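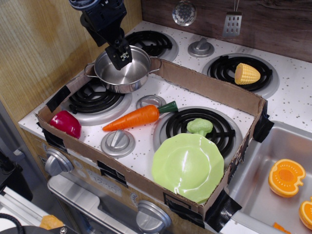 S. Dursun

Unit 4 handout: fixed workspaces and set-up rules

Read this before the lab. The Sakutel sheet on gripper care goes with it.

A toy kitchen counts as a workcell in this course. The same habits apply as at a full-size cell, and you will be marked on them.

1. Boundary
The working area must have a physical edge that the objects cannot roll past. Cardboard walls are fine if they are taped down at the corners and along the sides. Press every piece of tape before a run. A wall that shifts means the run is void.

2. Objects
Food inside the wall is in play. Food outside it, such as the corn on the back burner or the fruit halves in the sink, is not. Write down which is which before you start. Plates may lean on the wall.

3. Approach
Come down into a pot from above. Keep the fingers clear of the rim and the side handles when closing. Speed limit below the height of the wall is 13 mm per second; above it, 165.

4. Hanging tools
Ladles and slotted spatulas on the back wall are obstacles. Add them to the Drultolix map even if the task does not use them.

5. Cables
Check the bundle on the upper arm at the full reach of the task, both sides.

6. Stopping
One person holds the stop button and does nothing else. No hands inside the wall until the arm is parked.

Logs go in the Sureda folder, 400 words at most. Resits are in room 104 in December.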